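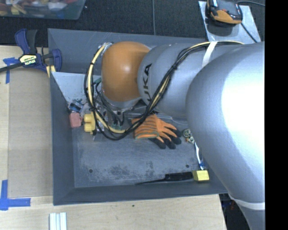 Folie 1: Graue Kiste mit Kleinkram

Guten Abend zusammen. Thema heute: ein gebrauchtes Auto verkaufen, ohne sich mit der halben Region zu zerstreiten. Ich bin Jianhua Yuan, ich fahre seit 26 Jahren alte Limousinen und habe fast jeden Fehler, der gleich kommt, selbst gemacht. Manche zweimal.

(Kurz warten, bis hinten alle sitzen.)

Folie 2: Der Anzeigentext
Vorlesen, ohne Miene zu verziehen: »Top Zustand, dem Alter entsprechend.« Fragen, was das heißt. Antworten sammeln. Es heißt Rost.
Wer im Clubforum inseriert, schreibt für Leute, die das Modell besser kennen als er selbst. Also Baujahr, Motor, Ausstattungslinie, Zahl der Vorbesitzer, nächste HU. Und die Mängel. Der Käufer findet die Delle hinten links sowieso, dann kann sie auch im Text stehen.
Das Wort »Liebhaberfahrzeug« bitte nur verwenden, wenn es jemand liebgehabt hat. Ein Ölwechsel in 3 Jahren zählt nicht.

Folie 3: Fotos
Vorher waschen. Auch innen. Kindersitz raus, Pfandflaschen raus.
Acht Bilder von der Felge und keines vom Armaturenbrett – das kennen wir alle aus dem Marktplatz. Ich nenne keine Namen, aber er sitzt in der zweiten Reihe.

Folie 4: Der Preis
Mein Beispiel: der dunkelgrüne Diesel, im Oktober verkauft. Im Ordner lagen Rechnungen über 3.621 Euro, allein für Fahrwerk und Automatik. Ich wollte die natürlich wiederhaben. Der Markt sah das anders.
Rechnungen belegen Pflege. Den Preis erhöhen sie um ungefähr ein freundliches Nicken.
Zum Sportpaket: Schweller und Schürzen kosten neu ein Vermögen, gebraucht sind sie Geschmackssache. Das nachgerüstete Emblem am Heckdeckel bitte vorher abmachen oder mit Humor tragen.

Folie 5: Die Probefahrt
Führerschein zeigen lassen, vorher klären, wie der Wagen versichert ist, mitfahren. Strecke vorher überlegen. Meine geht von Clirkberg über die Landstraße und zurück, gut 20 Minuten, mit Kopfsteinpflaster in der Mitte. Wer das Pflaster auslässt, hat ein Problem an den Koppelstangen, und der Käufer weiß das auch.
Radio aus! Wer beim Losfahren die Musik aufdreht, hat etwas zu übertönen.

Folie 6: »Was ist letzte Preis?«
(Hier lacht immer jemand. Weiterreden.)
Ich antworte inzwischen höflich mit dem Preis aus der Anzeige. Verhandelt wird am Auto. Und wer erst kommt, wenn ich am Telefon nachlasse, kommt auch dann nicht.

Folie 7: Übergabe
Schriftlicher Vertrag, beide Exemplare unterschrieben, Uhrzeit eintragen. Beide Schlüssel. Beim Diesel lag der zweite noch 2 Wochen in meiner Jackentasche, den habe ich dann persönlich hingefahren.
Verkaufsmeldung an Versicherung und Zulassungsstelle noch am selben Tag.

Danach Fragen. Musterverträge liegen am Ausgang, bitte pro Person nur einen mitnehmen.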